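Packing mugs for the post – quick version

Wrote this up in October after one too many refunds. Takes 20 minutes the first time, 9 once you get the hang of it.

What you need: double wall box, tissue, bubble wrap, parcel tape, old newspaper. I get boxes from Boltero, cheap enough, bit thin on the corners.

1. Stuff the mug. Tissue inside, tight. Then a strip through the handle – most breaks are handles.
2. Bubble wrap, bubbles facing in. Twice round, tape it, fold the ends under.
3. Newspaper in the bottom of the box, about 5cm, scrunched hard. Flat sheets do nothing.
4. Mug in the middle, on it's side. Fill every gap. Shake it. If it rattles, more paper.
5. Tape the middle seam, then both edges, so it makes an H.

Label on the biggest face, flat, no creases over the barcode. Don't bother with fragile stickers.

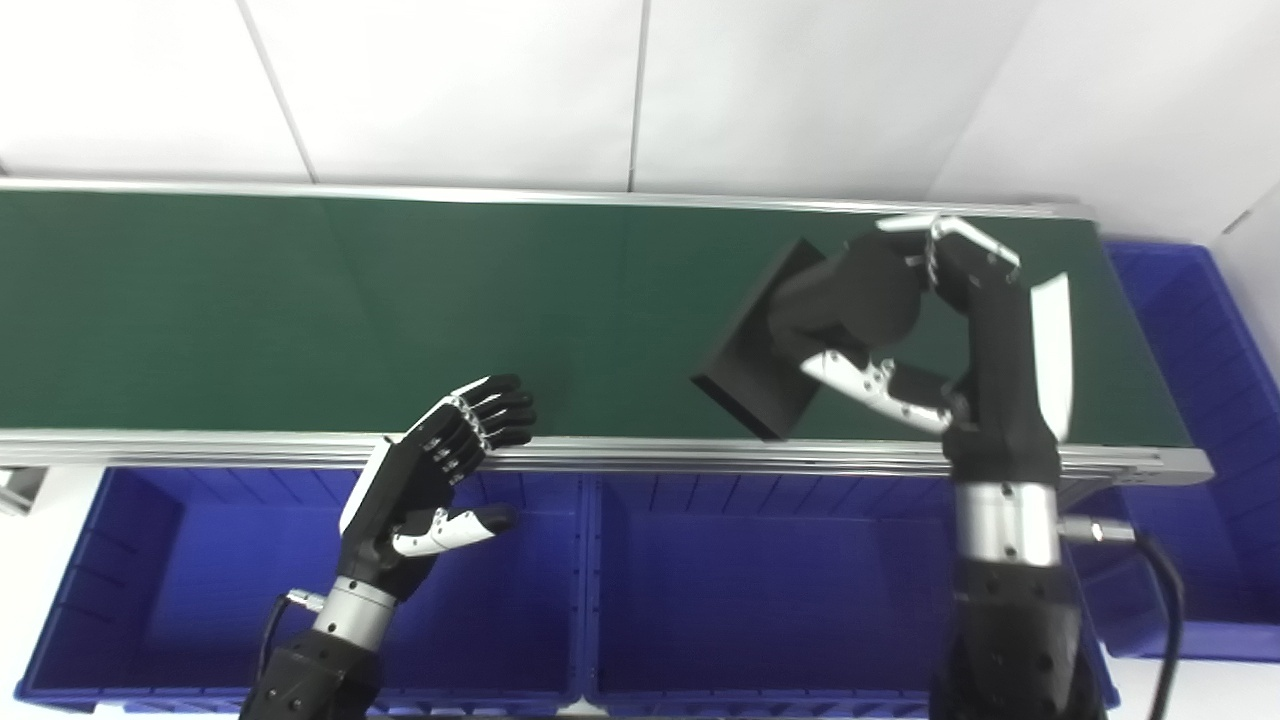

Assume it gets dropped at least once. I do a waist height drop at home with a chipped mug, three goes. If it survives, same packing for the proper ones.

Two mugs in one box – wrap seperately, card between them, handles pointing away from each other. Keep the receipt from the counter and take a photo before you seal up.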